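Posted March
By the unit coordinator, Najjar Building

Week 4: Looking at moulded plastic parts

Bring your notebook and a pencil. The Kosen reading (the chapter on wall thickness) should be done before Monday.

Most small plastic parts you handle at home are made in a mould that opens and closes. The mould leaves marks, and a drawing that ignores them is of little use to the workshop. In this class we record four features: edges, seams, openings and colour.

Start with the narrow face. It is the one students skip, and it often carries the most detail. Draw the outline first, then any centre line, then the openings in order from the top.
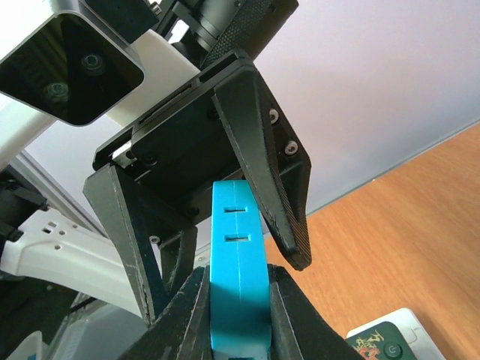
Fig. 1. Blue block, upright. Note the rounded upper corners, the fine vertical seam and the two slots.

A slot should be drawn to its own width. Do not copy the first one down the page and assume the rest match. In Fig. 1 the lower slot looks slightly wider than the upper, so measure before you commit to a line.

Colour can mislead. A single blue may look lighter near the top of a part and deeper lower down. Write the colour once and leave shading off the working drawing.

Task: choose one block from the Patimden tray and draw its narrow face at twice full size. Allow 30 minutes. Label the seam, and put all measurements in millimetres outside the outline.

Hand in at the Drukmont office by 4 pm.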